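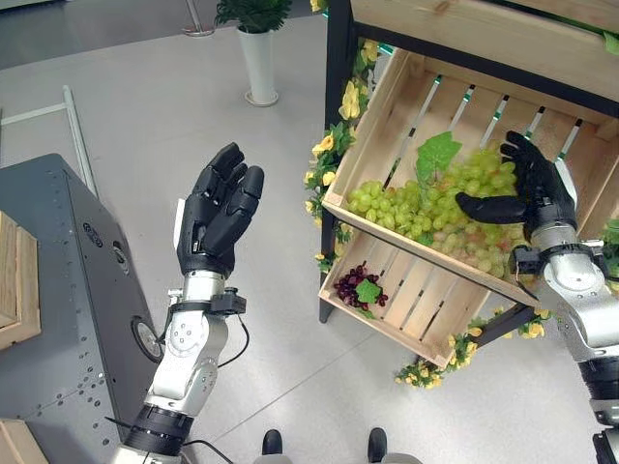

Hand and wrist check, fruit stand robot

Quick version for whoever has the stand next. Takes me 13 minutes now, took me most of a morning the first time. Do it before the first run of the day and again if the robot has been moved. Roswitha's old sheet is out of date, bin it.

You need

Small hex keys (the long set, not the folding ones)
Lint-free cloth
Soft brush
Cable ties, the reusable sort
Torch
Log book

Before you touch anything

Arms down, motors off, stop button in. Wait for the fans to drop. Crates can stay on the shelf but take the grapes out of whichever one you're working at, they get knocked about otherwise and Turkex charge silly money for replacements.

1. Wrist collar

Torch on the screws. All the way round, both arms. Nip up anything loose, don't lean on it. If one turns more than a quarter, take it out, clean it, put it back with a dab of thread lock. Note it in the book. Same screw loose twice in a month = tell me.

2. Cable loop

The thin cable from the wrist module has to hang in a loop along the forearm. It wants slack. With the motors off, turn the wrist by hand to one end, then the other. Cable should never go tight and never get near the finger joints. If its tight at one end, undo the lower tie and feed a bit up from below. Don't pull on the plug. We lost two modules that way in June.

Check the outer skin as well. Run it through your fingers, feel for flat spots. Any copper showing, stop, swap the cable.

3. Sensor module

Wipe the face with the dry cloth. No spray. Give it a gentle wiggle, there should be no play at all. If there is, two screws on the back, snug them.

4. Fingers

Brush out the joints. Dust mostly, bits of leaf off the garlands. Bend each finger fully and let go. Should move freely and feel the same left to right. A gritty one gets brushed again. Still gritty, park the robot and message Severin Hubmann at Stosden, he does the hand rebuilds. No oil!! It creeps into the tendons.

5. Power up and zero

Stand clear, shoes well back from the base. Stop button out, motors on. Run the open hand pose, left first. Palm away from the robot, fingers up with a bit of a curl, no finger trailing behind the others. Then the right. If a finger trails, redo the zero from the hand menu before you try anything else.

Finger zero should read 384. A point or two either side is fine. Over that, save the old value first and then re-zero. People forget to save.

6. Crate test

Put the grapes back. Middle crate first, it's the awkward one becuase of the tilt. Right hand goes in over the front slat, thumb forward and under the bunch, then fingers close. Watch the thumb. If it lands on top of the bunch the reach is short, if it catches the crate floor it's low. Adjust height in small steps, one at a time, re-run after each.

Slow speed for this. Full speed only once you've had five clean lifts in a row.

Then the lower crate. Same thing but keep an eye on the forearm against the flowers on the post. If they've slipped, tie them back in.

7. Write it up

Cycle count, zero values, anything you tightened. Right hand was at 1173 when I wrote this. Finger pads get changed every 152 hours of running wether they look worn or not.

Common faults

Hand twitches at rest: cable plug not home. Motors off, reseat.

Thumb stops halfway: usually grit. Go back to step 4.

Module drops out when the wrist turns: slack again. Step 2.

Arm shifts slightly when you switch on: normal, ignore. A proper jump isn't, hit stop and leave it off.

Spare pads are in the Dal Bello tin, spare cables in the drawer under it. Left and right cables are different lengths, check the tag.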